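Wolmont Laundry Room Gallery: Does Folding Really Need a "Method"?

Text by Ingeborg Wallner. Posted 10/12/2019

Everybody is selling a folding system this year. Skotside wants you to buy its book, Jolletow wants you to buy its drawer inserts, and both of them promise you a calmer house. I have read the book. I have paid for the inserts. My house is the same as it was in June, with less money in it. So this gallery skips the magazine shots of towels stacked by shade, and I'd ask you to look at it with one eyebrow up, the way I do when the flyers come in the mail.

1. The pile stage

A crumpled beige cloth in the middle of the table, a flat lavender one to the right of it, and a shallow lavender tray with nothing in it over by the wall. The Skotside book says every piece should be smoothed out by hand before the first fold. Fine. Look at the creases in the beige one and tell me how long you would give it. The plaid on the walls is the most cheerful thing going, pink and teal and yellow and more, and I like it better than anything in the catalog.

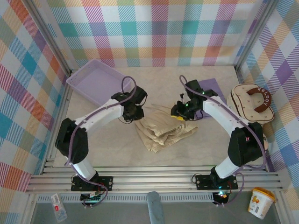 What the book says next

Chapter 9 tells you to fold in thirds, then in thirds again, and stand the cloth on its edge. Danang Khoo wrote in to say his stand up perfectly. Maybe they do. Mine lean over by lunchtime. A plain half fold, then another half, has worked in this house for years and did not cost me anything.

About those trays

Perforated sides are supposed to let the cloth "breathe." Breathe what? If it's dry when you put it away, it will stay dry in a shoebox. I do think a shallow tray beats a deep one – you can get to the bottom cloth without wrecking the rest – but that's a reason to own one tray, and Jolletow sells them in sets of 11.

Letters for and against are welcome. Sales brochures go in the recycling.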